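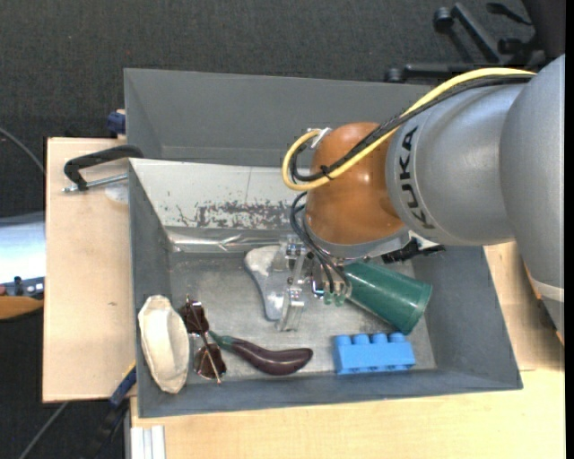
Ordnung im Kleinen: Wie Haushaltsdinge und Spielzeug in Kisten zusammenfinden
Projektbericht, Gruppe Zilside
Felicja Marciniak, Jamshid Kordestani, Bronisława Nowakowski

1. Wie wir auf das Thema gekommen sind

Angefangen hat alles im Februar in unserer WG-Küche, als Bronisława einen Messbecher suchte und ihn nach langem Wühlen zwischen Bauklötzen, Wäscheklammern und einer Taschenlampe wiederfand. Wir haben sehr gelacht — und dann ziemlich lange darüber geredet, warum in fast jedem Haushalt, den wir kennen, irgendwo so eine Kiste steht, in der sich alles trifft. Unsere Betreuerin Felicja Czerwiński fand die Idee zum Glück genauso reizvoll wie wir und hat uns ermutigt, daraus ein richtiges Semesterprojekt zu machen (den Arbeitstitel »Die Krimskramskiste« mussten wir dann leider aufgeben).

Unsere Frage lautete: Wie verhalten sich gemischte Gegenstände in einer offenen Kiste, und wie sortiert man sie so, dass man sie später mit einem Griff wieder herausbekommt?

2. Material

Gesammelt haben wir bei Familie, Freunden und auf dem Flohmarkt, und am Ende lagen 599 Gegenstände auf unserer Liste, vom Becher bis zum Bauklotz. Jedes Stück bekam eine Zeile in der Tabelle mit Größe, Form und einer kurzen Bemerkung, ob es rollt, kippt oder sich irgendwo verhakt. Die Kisten selbst waren oben offen und rechteckig. Wir haben immer mit 2 Kisten gearbeitet: aus der einen wurde herausgenommen, in die andere eingeräumt. Das klingt schlicht, hat uns aber sehr geholfen, weil man jederzeit sehen konnte, wie weit eine Runde schon war.

3. Ablauf

Eine Runde begann damit, dass jemand aus der Gruppe die Gegenstände ohne besondere Sorgfalt in die erste Kiste legte. Danach wurde Stück für Stück umgeräumt und jeder Griff notiert. Insgesamt kamen so 2.738 Griffe zusammen, und wer einmal einen ganzen Nachmittag lang Strichlisten geführt hat, kann sich vorstellen, wie froh wir über den Tee waren, den Jamshid in großen Kannen mitbrachte!

4. Beobachtungen

Becher waren unsere schwierigsten Gäste. Stehend lassen sie sich wunderbar am Rand fassen, aber sobald sie auf der Seite liegen, rollen sie gern bis zur nächsten Wand und bleiben dort. Bausteine dagegen bleiben brav liegen, wo man sie hinlegt, verschwinden aber leicht unter größeren Sachen. Dicht an der Wand ist außerdem alles mühsamer zu greifen als in der Mitte, das hatten wir anfangs unterschätzt.

Ganz wichtig war auch die Farbe. Ein kräftiges Blau findet man auf grauem Boden sofort, ein dunkles Grün schon etwas langsamer, und graue Schrauben oder Löffel haben wir mehr als einmal schlicht übersehen. Jailson Miranda aus der Nachbargruppe hat uns deshalb vorgeschlagen, die Kisten mit hellem Papier auszulegen. In den letzten Runden haben wir das gemacht, und es suchte sich damit deutlich angenehmer.

5. Was wir anders machen würden

Die Tabelle hätten wir gern von Anfang an gemeinsam geführt, denn das spätere Zusammenlegen von drei Fassungen hat uns zwei lange Abende gekostet. Auch die Kategorie »Sonstiges« ist uns etwas aus dem Ruder gelaufen. Für eine Fortsetzung würden wir weiche Dinge wie Lappen und Stofftiere getrennt betrachten, sie decken alles andere zu und verfälschen jede Runde.

Ein herzlicher Dank geht an alle, die uns ihre Schubladen geöffnet haben. Die geliehenen Sachen sind inzwischen zurückgegeben, bis auf einen Schneebesen, dessen Besitzerin sich bitte bei Bronisława melden möge.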